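Julterard Robotics Club – Kitchen Bench Handbook
Section 4: Setting Up the Arm for a Practice Session

Welcome to the best bench in the room! Once you've set up a couple of times you'll get through this section quickly. For your first session, pair up with someone who has already been signed off by Mikkel Thygesen or Þórey Lauritsen.

Before you start

You need the bench key, the laptop marked Zwane, and your team's task card. Tie back long hair and take off lanyards.

CAUTION: Keep the red stop button within reach of the person who is not typing. If neither of you can reach it, don't turn on the arm.

4.1 Check the cables

1. With the power off, follow the cable bundle along the lower link with your fingers. Every clip should be snapped shut.
2. Look at the zip ties. Replace any that slide when you push them.
3. Swing the wrist gently from side to side by hand. The cables need enough slack to follow without pulling tight.

Note: Don't add tape. It leaves glue on the link and Þórey will make you clean it off.

4.2 Power up

1. Turn on the control box and wait for the fan to settle.
2. Open Kemance on the laptop and choose your team profile.
3. Press Connect. The joint readings should appear in the left panel.
4. Press Home and stand back until the arm stops moving.

If you see error 214, a joint was past its limit at start-up. Turn everything off, move the arm by hand toward the middle of its range, and begin 4.2 again.

4.3 Set up the counter

1. Put the cutting board under the arm. All of our April tasks start from this position.
2. Keep the toaster and the toaster oven on the left. They stay unplugged for the whole session.
3. Line up the containers along the backsplash. Teams may swap the order – the Morkasance round rewards programs that cope with a shuffled shelf, so please do!
4. Run the slow sweep from the Kemance menu with the speed set to 900. Watch the cables as well as the gripper end. 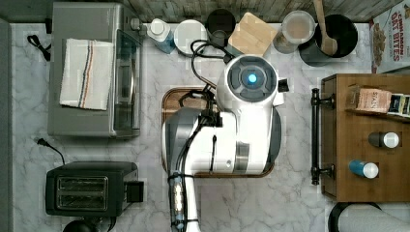 Figure 4-1. The arm over the cutting board, with the toaster and toaster oven at left.

5. If the sweep is clear, raise the speed to 2,000 and run it once more.

CAUTION: Never reach in to straighten something during a sweep. Press Pause, wait for the arm to stop, then move it.

4.4 Save your layout

Choose Save Layout and put your team name first. Now you're ready for Section 5, where you'll teach your first pick – and that's when this gets really fun.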